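Brumstead Cloth Set: README

Version of August 4, 2018
Maintained by Rizal Lumenta. Labels checked by Kazimiera Marciniak.

What is in it

1,417 stills of small household goods set out on a printed blue cloth: boxes, gift packaging and bags of dry food. The set was put together for people who sort mixed goods by type of packaging. It covers the packaging and the cloth, and has no prices or weights.

Packaging

Cartons and gift boxes are labelled separately. A box with a handle goes under gift boxes, whatever it is made of. Printed text is copied into the notes column as it reads, in the original script, with no translation.
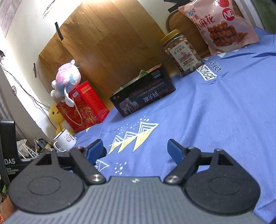 Black box with sheep on the front panel, red gift box with a gold rope handle.

Numbers printed on a box go in the notes too, e.g. NO.1102. Leave out any character you can't read. Do not fill in words on the cloth from memory: if only "erfect" shows, write "erfect".

Dry food

Clear bags are labelled by what shows through the plastic. Where the contents are hard to name, use the wider label (seeds or kernels) and put a question mark after it. Blurred stills are kept and marked "b" in the last column.

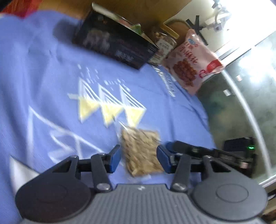 The cloth

Periwinkle blue, printed with yellow and white triangles, zigzag lines and lettering. It was not ironed, so expect wrinkles. The pattern has its own label, "cloth", and should never be entered as an object.

Files

stills/ holds the pictures in 6 folders
labels.csv has one row per object
notes.txt lists changes made since March

Known problems

Around 30 rows still use the old label "packet". Read it as "bag". Two folders have gaps in their numbering where duplicates were taken out.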